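Drullcombe Digital Currency Club
Minutes of the regular meeting, 2024-10-19
Held in the upstairs room, Hepburn Street

Present: 17 members, which is a quorum with room to spare. Apologies were received from those who sent them.

1. Minutes of the last meeting
Approved with one correction. The April minutes recorded that the club "has every confidence in the Pritard exchange." The words "at present" were added after "confidence," and a motion to add them in larger type was withdrawn.

2. Withdrawals from Pritard
The chair reported that Pritard has answered our second letter. The reply thanks us for our patience, a quality the meeting did not recall offering. Withdrawals over 50 dollars are still subject to "enhanced review," and the review of the club's own withdrawal has entered its 21st day. Support has asked for a fresh copy of the club's proof of address, the previous one having grown old while they were looking at it.

A member asked if the funds were safe. The chair said the balance shows on the screen. The member asked again. The chair said the balance shows very clearly on the screen.

Resolved: that no further club money be sent to Pritard, and that whatever comes out be moved the same day to the hardware wallet. Carried, one against. The member against holds a fair amount of the Pritard token and asked that this be noted as a coincidence.

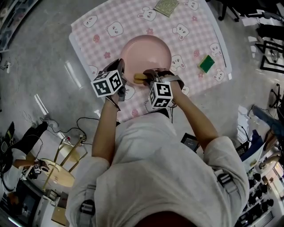
3. Hardware wallet and the recovery phrase
Discussion resumed from April on where the recovery phrase should be kept. Suggestions were a bank box, a sealed envelope with the secretary, and splitting the words among several members. The last was popular until someone asked what would happen if one of the holders moved away or fell out with the rest of us. Given the annual dinner, the second was felt to be the greater risk.

It was also established that the phrase is currently written on the back of the club's parking permit, which has been on display in a windshield for part of the summer, face up, we think.

Resolved: to set up a new wallet with a new phrase before the next meeting, to use the bank box, and to stop using the parking permit for anything but parking. Carried unanimously.

4. Jukholm upgrade
The Jukholm network will change its address format in the next release. Old addresses will go on working for six months. Members running their own node should update it and check that it has finished syncing before sending anything. Members who aren't sure whether they run a node were told that they don't.

The talk on Jukholm fees was postponed again. The speaker's slides are on a laptop that is locked with a password manager, and the password manager is locked too.

5. Dues
More than six members have yet to pay. Dues may be paid in cash, by check or in any coin on the approved list. The approved list has been shortened by one.

6. Other business
A proposal that the club issue its own token was heard and timed at 21 minutes. It was not seconded.

The coffee fund is short. Cash only, please.

Actions
Chair: third letter to Pritard, with proof of address.
Secretary: bank box; new parking permit.
All: update Jukholm nodes, where these exist.

Meeting adjourned when the room was needed.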